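Your Ground, Your Questions: Moving to the Havari Stadium

We've had a lovely heap of letters and emails about the new name over the door and what it means for match days, so Naomi Temba from the supporters' office has sat down and answered the ones that come up most. Do write in again if yours isn't among them!

Why is the ground called the Havari Stadium now?

The old agreement with Honditz came to its end in May, and Havari has taken on the naming rights for 13 seasons. The money goes into the running of the ground, and a good part of it is set aside for the roof over the east stand, which those of you who sit under the drip in row 20 will be very pleased to hear.

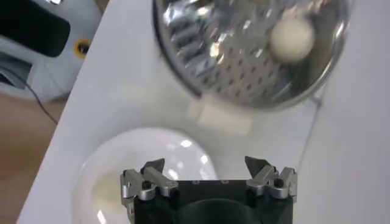 Will the old signs stay up anywhere?

A few will. The painted board above the players' tunnel is staying exactly where it is, and the iron letters on the river side are being cleaned and hung inside the main entrance. The plastic ones on the car park fence are going, and I can't say I'll miss them.

Do I need a new season ticket?

No, your card works just as it did before, even though it has the old name printed on it. If you'd like one with the new name, ask at the ticket window and they'll swap it for you — there's no charge, but please bring the old one along.

Has my seat moved?

Only if you were in the family corner, where 24 seats have been taken out to make room for wheelchair places. Everyone affected has had a letter. The ground now holds 3664, and every other seat keeps its number.

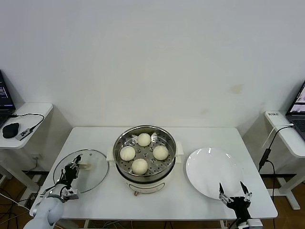 What's happening with the food kiosks?

The kiosks behind the north stand have been taken over by Öztürkmen, a family firm from the town, and they open when the gates do. Pies and chips are staying (I was asked this more than anything else), and there'll be soup on cold evenings. Steamed buns are new this season, the round white sort, four to a portion, and I'd suggest going before half-time if you don't like a queue. You're still welcome to bring your own sandwiches.
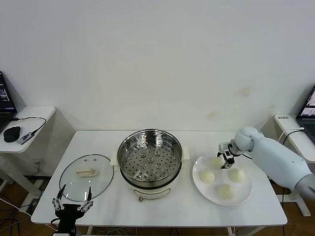
Steamed buns on the plate, with the steamer and its glass lid alongside.

How do I get there on a Friday night?

The Dravotach bus stops by the turnstiles as it always has, and it waits after the final whistle for evening games. The car park fills up early, so if you can share a lift, please do.

Can we still just call it the old name?

Of course you can. My dad still uses the one from before Honditz, and I've given up correcting him.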